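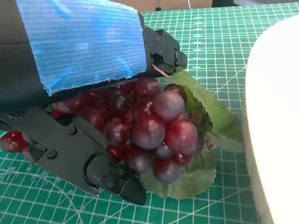 A reader asked on Monday whether the powdery finish on artificial grapes is supposed to come off, as hers had turned shiny in patches after a wash in dish soap, and whether there was any way to get it back.

It can come off, and we have not found a good way to put it back. That question is part of the reason the fruit page has been redone. The old version had prices and very little else.

Fruit and Table Props -- Grapes

Timent rents and sells display food for store windows, school plays and table settings. Grapes go out more than anything else on the shelf. They fill gaps in a bowl, they hang over the edge of a tray, and they can be seen from the back row.

Red-purple cluster, frosted
Deep crimson through to a dusty purple-gray, with a pale bloom on many of the grapes. Round fruit, tightly packed, with green leaf. Clean with a soft dry brush only.

About the frosting
The matte look is what sells these. Under stage lights a shiny grape looks like a bead. Handle the bunch by the stem where you can, and don't rub the fruit to get a label off.

Stems and leaves
The stems are plastic and may come through in a color you don't want on show. Turn a leaf over the top, or wrap the stem in brown floral tape. A bunch that came from Bovix usually needs more tape than one from Leblanc.

Work surface
A cutting mat is a good place to trim and wire fruit. Green is handy with red grapes, as dropped pieces are easy to find.

Loose grapes
Single grapes that have come off older bunches are sold in bags of 30. Colors are mixed. Good for filling the bottom of a bowl, no good for hanging.

Wiring
For a hanging bunch, use one wire through the main stem and a second one farther down. A bunch on a single wire will turn to face the wall.

Storage
Flat in a box with tissue between the layers, no more than 3 deep. Keep them out of a hot car -- the leaves curl and stay curled.

Rental
Bunches go out for 7 days. Please give us 48 hours' notice if you need more than one box. Missing single grapes are not charged. Missing leaves are.

The Musier pears and the lemons will be added to this page in July. Until then, ask at the counter.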